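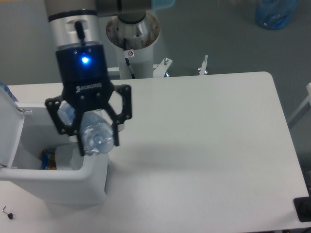 Rultstead Bottle Labels are printed to order on white or clear film and shipped on rolls, ready to apply by hand or with a label dispenser. They are made for small drink companies, event planners, gyms, hotels and anyone else who wants their own name on a bottle. The film stays flat on curved plastic, and the clear version suits a see-through bottle like the plastic water bottle shown, where a white label would hide more of the contents than you may want. Both films take the same inks and cost the same.

Search products Enter keyword or item number Go

Sizes and materials

The standard label is 2 inches tall and is cut to the length you choose at checkout. Measure the straight part of the bottle wall with a strip of paper, mark where the ends meet, and enter that length on the order form. We add a small overlap so the ends can be joined. If your bottle has ribs, send us a sample before you order. Deep ribs can trap air under the film and leave the edges standing up.

White film is opaque and gives the truest color. Clear film lets the drink show through, so pale inks look weaker on it. A white underprint can be added beneath logos and small type. Choose "underprint" on the order form and mark the areas in your artwork file.

The adhesive is permanent and is meant for clean, dry plastic or glass. It holds up in a refrigerator and in an ice bucket. Labels should go on before the bottles are chilled. We also stock a removable adhesive, item Dreteo, for bottles that will be refilled and relabeled. It is not recommended for ice.

Ordering

Labels are sold in rolls of 500. The price is $109 per roll for either film, including one design. Extra designs on the same roll are $19 each. Underprint is included. Shipping is figured at checkout.

Send artwork as a PDF with fonts outlined. Keep text away from the cut line, and use black only for barcodes. You will get a proof by email, and printing starts when you approve it. Changes after approval are charged as a new design.

Orders placed in December may take longer than usual to print.

Storage

Keep rolls in their bag, lying flat, in a dry room away from direct sun. Film that has been stored in a cold garage should be brought indoors the day before use.

Related items

Feravham hand dispenser, for rolls up to 4 inches wide
Witkowska bottle cradle, holds one round bottle steady while you apply the label
Sample pack, white and clear film with both adhesives

Contact us | Shipping and returns | Copyright Rultstead. All rights reserved. | Back to top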